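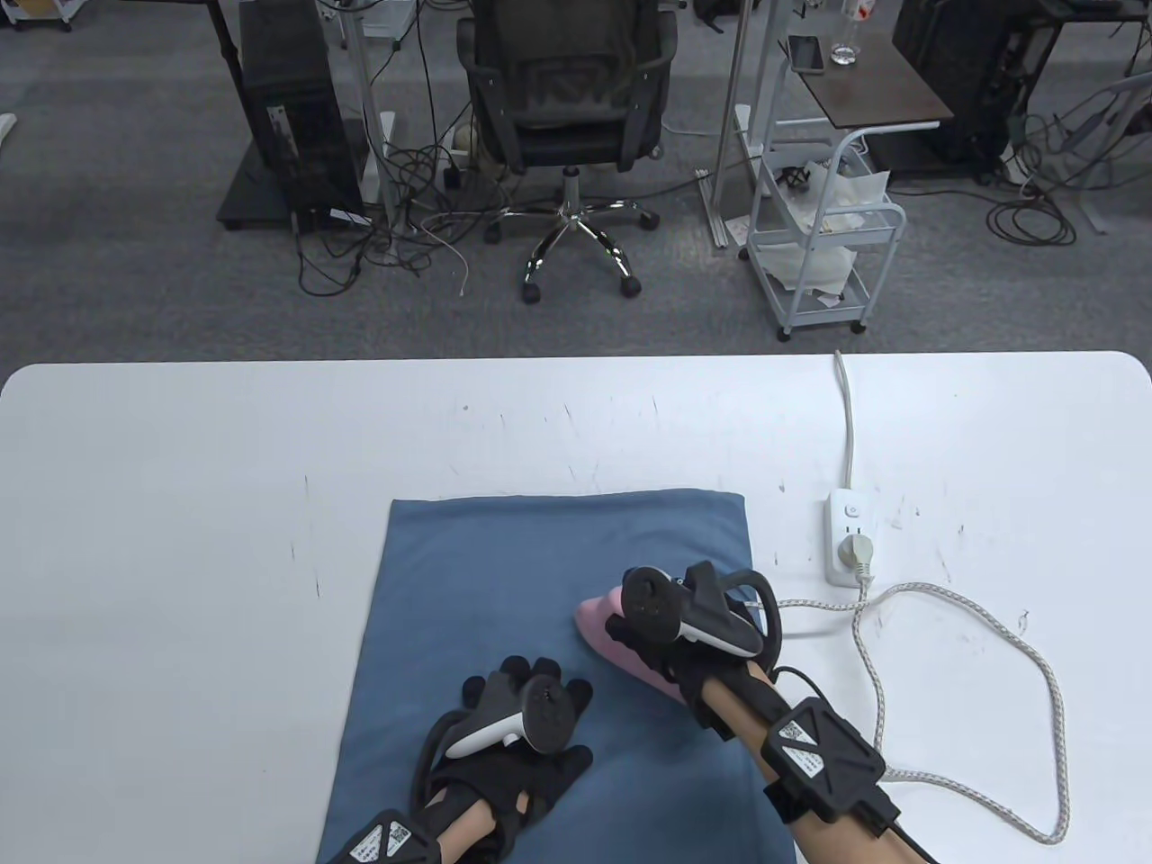
Home | Forums | Laundry and Fabric Care | Small Appliances | Search | Log in

Pressing on a bare desktop with a towel as the pad

gcervantes
Started 17 Nov 2024

Moved into a one-bedroom in April and gave up the full-size ironing board. Current arrangement is a folded towel on a white Holtness table, travel iron on top of that, power strip on the table beside it. Items are tea towels, pillowcases and the occasional collar. Two questions. Is one folded towel enough insulation for a painted or laminated top? And does anyone get a decent crease out of a travel unit on a pad this soft?

The table is already scuffed, so cosmetic damage is a minor concern. Bubbling is a major one.
Gumaro Cervantes

flatseam
Depends on the top. Melamine will tolerate a fair bit of heat but the edge banding won't, as the glue lets go first. Keep the pad well inside the edge. I fold mine to four layers and put a sheet of wool felt underneath, 9 mm thick. No marks so far.

Terry is a poor pressing surface. The loops compress unevenly and you print the texture into light cotton. Use a flat-weave towel or an old flannelette sheet.

orozco_b
Disagree on the felt. It's fine for dry heat, but with steam it takes up moisture and holds it against the tabletop. I lifted mine after a long session and the Flokholm desk underneath had gone cloudy in a rectangle the size of the pad. A silicone baking mat under the towel stops the moisture getting through. Check the rating printed on the mat first.

flatseam
How long was the session? Mine gets ten minutes at a stretch and then the felt goes over the back of a chair.

orozco_b
Forty-odd pillowcases for a family event. Not normal use, granted. I'd still want a barrier layer.
Baltazar Orozco

quiltybrisbane
Travel irons and handheld steamers are being mixed up here. A steamer with a flat plate will relax wrinkles if you rest it on the fabric, but most are too light to set a crease. My Itby weighs 461 g empty. My mother's old Bermúdez iron is well over double that, and the difference shows on linen. For collars, damp the cloth, press without sliding, lift, move along.

Also, the cord. A braided cord is stiffer than it looks and will drag a half-pressed item sideways if it lies across your working area. Run it out to the side of your ironing hand in a wide loop and leave slack between the strip and the pad.

gcervantes
Cord already goes off to the right. I'll try the damp cloth. The strip is rated well above the iron's draw, so I'm comfortable with that part.

ninepatch
I'm not. Rating is one thing, water is another. A strip at tabletop height next to something with a water tank is asking for a drip into a spare outlet. Mount it under the desk or put it on the floor behind.

orozco_b
Floor is worse in a small flat. Mine got kicked and collected lint. On the desk you can see it and switch it off. Fill the tank at the sink, wipe it down, then plug in.

ninepatch
Clamp it to a leg, then. Neither floor nor desk.

flatseam
Back to the crease question. A firmer base does more than a heavier iron in my experience. I cut an offcut of untreated pine to 300 by 285 mm, wrapped it in calico and stapled it on the underside. It sits on top of the towel and goes in a drawer afterwards. Collars and plackets come out sharp, even with a small iron.

gcervantes
That would fit. Does the pine bleed resin through the calico?

flatseam
Two layers of calico and pick a piece without knots. The first one I made had a knot near the corner and it stained a white shirt.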